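Trirketti 3 review: a useful labelling and replay tool for two-handed gripper work

Trirketti is desktop software for lining up, cutting and labelling recordings from hand-held grippers before they go to policy training. I've used it since July on cloth handling, mostly small knits. Before that our group ran Thampi, with a folder of scripts to cover what it didn't do.

Import and sync

You point Trirketti at a session folder and it matches the head view to both wrist views by timestamp. Our sessions run at 60 frames a second and the three streams stayed together through a full import of 500 episodes. Thirty-four needed a manual nudge, done with the arrow keys on a shared timeline. The head view is the one I scrub with, as both grippers and the whole garment are usually in it.

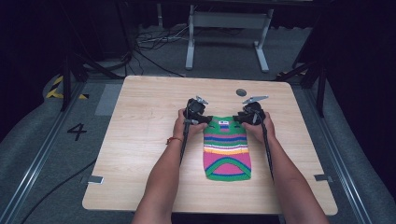
Segmentation

The built-in cloth model is the main reason to upgrade. It's good on plain fabric and less good on stripes, where it sometimes treats a band of colour as a separate object. Raising the merge threshold fixes most of it. On wrist views it also has to keep the mask off the fingers, and it does so reliably until a pad overlaps the knit.
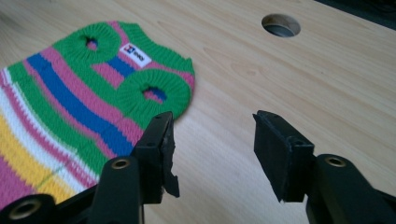 Wrist view with the left pad over the edge of the knit.

You can correct a mask on one frame and carry it forward. Propagation is quick, but there is no way to carry a correction backward, so I've learnt to start early in the clip.

Grasp labels

Labels are set by rule. You choose a finger gap and a distance to the mask, and Trirketti marks approach, contact and release. The defaults are too eager for knits and call contact well before the pads close. Frames like the next one are how I tune it. 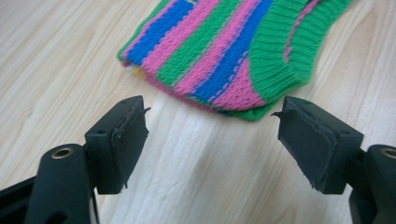
The rule editor is where Trirketti pulls ahead of Thampi. Each rule can be tested against a single frame, with the measured values shown beside it. With the pads wide open and the hem lying just beyond the gap, the label should be approach, and I keep changing the distance setting until it is. A ribbed cuff is worth including in the test set too – its texture differs enough from the body of the knit to shift the mask edge.

Export

Export to Sekus format worked the first time. The planner read the gripper poses correctly and I didn't have to swap any axes. Custom fields are dropped without a warning, and that cost me an afternoon. Hala Bennani at Skokgate wrote a small plug-in that keeps them, and it installs from the plug-in menu.

Verdict

Worth having if you label two-handed data regularly. For a single arm and rigid parts, Thampi is still fine and lighter to run. I'd like backward propagation and a proper export log in the next version.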